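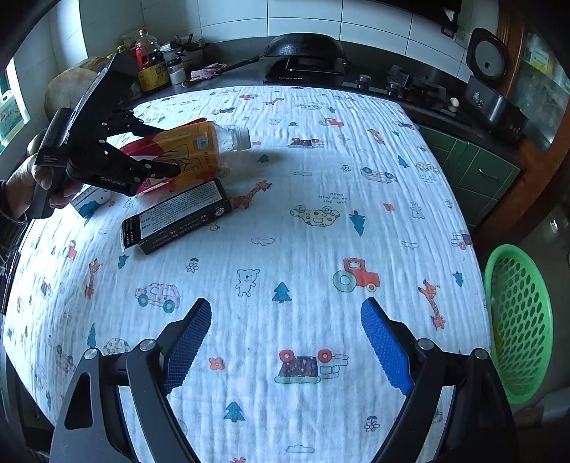

How Do People Test a Robot's Hand?

Reading time: 5 minutes

Search this site Enter a topic Go

Pick up a pencil. Now pick up a drink bottle. Your hand changed its shape between the two, and you probably did not think about it. Your fingers opened to the right width, closed, and stopped squeezing at the right moment.

A robot needs help with all of this. The part of a robot that holds things is called a gripper. Grippers come in many shapes, and the people who build robots must find out which one is best for each kind of work. This page explains how they make a fair comparison.

What is a gripper?

A gripper is a tool that opens and closes. Many grippers have two fingers that move toward each other, somewhat like kitchen tongs. The fingers are joined to bars and pins so that they can swing. The set of bars and pins is called a linkage.

At the tip of each finger there is often a pad. A pad may be smooth, or it may have ridges or a pattern of tiny squares. The pattern matters because of friction. Friction is the force that slows things down when they rub together. It is what lets your sneakers hold the gym floor. A pad with good friction can hold a bottle without squeezing it very hard.

Some grippers are mounted on a robot arm. Others have a handle, so that a person can hold the gripper and use it directly. The person reaches with the tool, closes the fingers on an object, and moves it. A camera on the tool records what takes place close to the fingers. Later, engineers can use such recordings to teach a robot arm how to do the same task.

Why use ordinary objects?

A robot that can lift only perfect wooden blocks would not be very useful in a home. For this reason, many tests use things that people have in their kitchens. Each object asks a different question.

A plastic bottle is round, so it can roll away. Its sides may also bend when they are pressed. A narrow box has flat sides that are easy to pinch, but when it lies flat on a table there is not much height for the fingers to hold. A snack wrapper is light and can crumple. A soft pack changes its shape when it is touched.

Objects that lie close together are harder still. The fingers need room on both sides of the thing they are picking up. If a wrapper is tucked partly under a bottle, the person or the robot must decide which to move first.
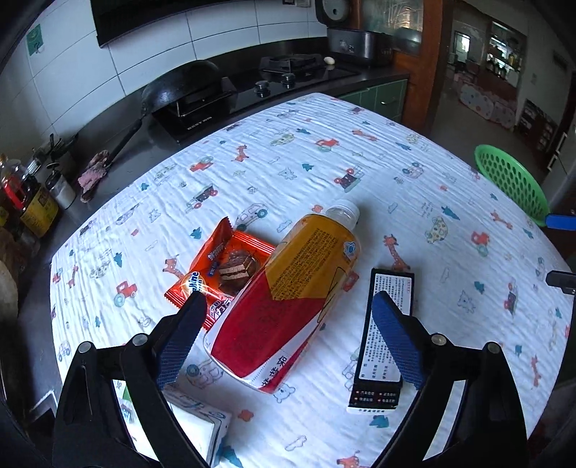
Abhishek Rathore writes that young readers should try the bottle problem themselves before they read any further. He suggests using only a thumb and one finger, first near the cap and then around the middle. Near the cap, he says, the heavy end of a full bottle tends to swing down. He adds that a gripper has the same trouble, and that choosing where to hold an object is as important as how strong the fingers are.

Mr. Rathore's advice is sound. The place where an object balances is called its center of mass. When a gripper closes near that place, the object is less likely to tip.

What makes a test fair?

Suppose that you wish to compare 2 grippers, called the Doltora and the Ondell. You let the Doltora pick up a box and the Ondell pick up a wet bar of soap. The Doltora does better. Is it the better gripper? You cannot tell, because the soap was a much harder job.

In a fair test, only one thing changes at a time. If you are comparing grippers, then the objects, the table, and the starting places should stay the same. If you are comparing cameras, you keep the same gripper and change the camera.

The Carnbridge Young Engineers program teaches the following steps.

First, choose your objects and write down their names.

Second, mark where each object will start. Pieces of tape work well on a bare table.

Third, let each gripper try each object 5 times. One try is not enough. A gripper might succeed by luck, or fail because someone bumped the table.

Fourth, write down every result, including the failures. A dropped bottle tells an engineer something useful.

In June, students in the program compared pads in this way. They filled in 2,750 rows in their record book, with one row for each try. The smooth pads did well with dry boxes and poorly with bottles. The ridged pads were slower to line up, but they dropped fewer things. The students did not agree on which pad was best, and their teachers did not ask them to. The answer depends on the job.

What does the camera see?

A camera placed near the fingers has a very close view of the work. Many of these cameras use a wide lens, called a fisheye lens. It takes in a large area at once, but it makes straight lines look curved. The edge of a table may seem to bulge like the side of a balloon. A computer can be taught to allow for this.

A patterned tablecloth can be a challenge. A person knows that a giraffe printed on cloth cannot be picked up. A computer has to learn the difference between a picture of a thing and the thing itself. Practice with both plain and busy backgrounds can help it learn.

Try it yourself

Ask an adult for two pairs of kitchen tongs of different kinds. Choose 4 objects that will not break, such as a sponge, a small box, an empty plastic bottle, and a rolled pair of socks. Lift each object, hold it while you count slowly to three, and set it down. Repeat this with the other tongs. Keep your results in a chart.

Next, wrap a rubber band around each tip of one pair and test that pair again. Did the friction change? Which object showed the difference most clearly?

Words to know

Center of mass: the point where an object balances.

Friction: the force that slows things down when they rub together.

Gripper: a tool that opens and closes to hold objects.

Linkage: bars and pins joined so that they move together.

Prepared for the Shahbazi Children's Science Library. Teachers may copy this page for classroom use.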